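Council Approves 300-Unit Apartment Project on Former Drovach Mill Site

The City Council voted Monday to approve a site plan from Sellura Homes for a 300-unit apartment project on the former Drovach mill property, at the north end of Skesatel Avenue.

The plan calls for four buildings of five stories each, arranged along a new public street that will connect Skesatel Avenue to the river path. Under the development agreement, 62 of the apartments will be reserved for households earning below the county median income. The remainder will be rented at market rates.

Shared laundry rooms are planned for the ground floor of each building.

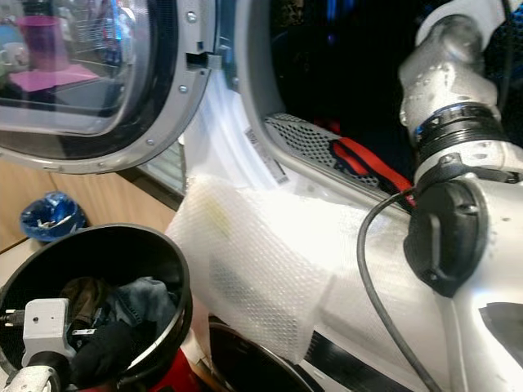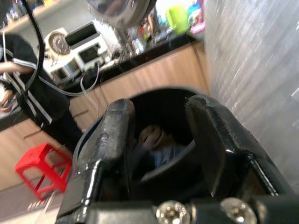
The Council attached several conditions to its approval. Sellura must complete a traffic signal at Pakzad Road before the first building is occupied, and it must replace the storm drain that crosses the eastern edge of the property. Construction may not begin before 7 a.m. on any day.

Planning Director Stuart Gosling told the Council that staff had received more than 100 written comments on the application, most of them related to parking and building height. The original proposal included a six-story building on the river side — that portion was reduced after the spring hearing.

The approval passed 5 to 2. Building permits will be issued separately for each phase, with demolition of the remaining mill structures expected to start in August. The approved site plan is available for review at the Planning Department counter during regular business hours.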